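How Do You Teach a Robot to Pack a First Aid Kit?

Think about the first time you tied your shoes. Someone probably showed you how, and then you tried it many times. Some tries came out as knots. After a while your hands knew what to do.

Robots can learn in a similar way. They need to be shown, and they need to be shown a lot. Each time a person shows a robot how to do a job from start to finish, that is called a demonstration. You can think of it as one worked example in a math book.

At the Keltdale workshop, Noelia Barrios and Carter Turcotte collect these examples. Their job this August is packing and unpacking first aid supplies. The things they use are ordinary: a cloth pouch, a metal box, small bottles, a tube.

Noelia does not write a list of instructions like "move left, now close." She holds two handles, one in each hand, and the robot's two arms copy her. When she squeezes a handle, that gripper closes. While she works, a computer saves where every joint is and what every camera sees.

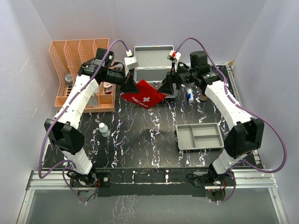

Using two arms is harder than using one. Try this at home: pick up a pencil case with both hands and turn it over. Your hands share the work without you having to think about it. A robot has to learn that sharing. If one arm pulls while the other is still holding on, the pouch gets tugged out of place. If both let go too soon, it drops.

Cloth is tricky too. A metal box keeps its shape wherever you grab it, but a pouch bends and folds. It may look different every time it is picked up, so the robot needs examples with many kinds of folds.

Noelia and Carter also change things on purpose. They turn the box a little. They move the bottles. They start the pouch in a new spot. If everything stayed in the same place, the robot might only learn that one place. It would be like learning to find your classroom from just one door of the school.

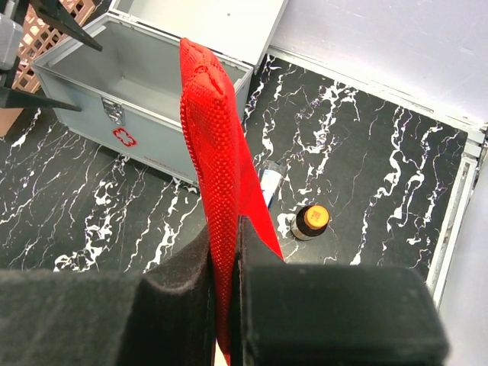 A camera near the gripper gets very close to the work. It can pick up small things, such as an edge of cloth between two fingers. A camera that stays farther back is better at showing where both arms are. The computer saves the views together, with the time marked on each one, so they can be matched up later.

Not every try is a good one. Carter watches the recordings and sorts them. If the pouch slipped and Noelia picked it up again, he keeps the try and adds a note, so the robot can learn how to fix a mistake. If a cable came unplugged in the middle, he throws that one out.

On one Wednesday the two of them recorded 28 tries before lunch. So far they have 527 in all, and 136 of those have a slip or a second try in them.

Next comes the learning part. A computer program goes through the examples again and again. It looks at what the cameras saw and guesses how the arms should move. Then it checks its guess against what Noelia did. If the guess was off, the program changes itself a little and guesses again. This is called training, and it can take all night.

After training, Noelia puts down the handles and the robot tries by itself. Carter writes down where it has trouble - the corner of the pouch, say, or a bottle that is standing too close. Those notes tell them which examples to record next.

Words to know

Demonstration: one example of a job, shown by a person.
Gripper: the part of a robot arm that holds things.
Joint: a place where the arm can bend or turn.
Training: when a computer program learns from examples.

Try it yourself

Put a sock in a small box while a friend writes down each thing your hands do. Then move the box, bunch up the sock, and do it again. Compare the two lists. Which steps changed?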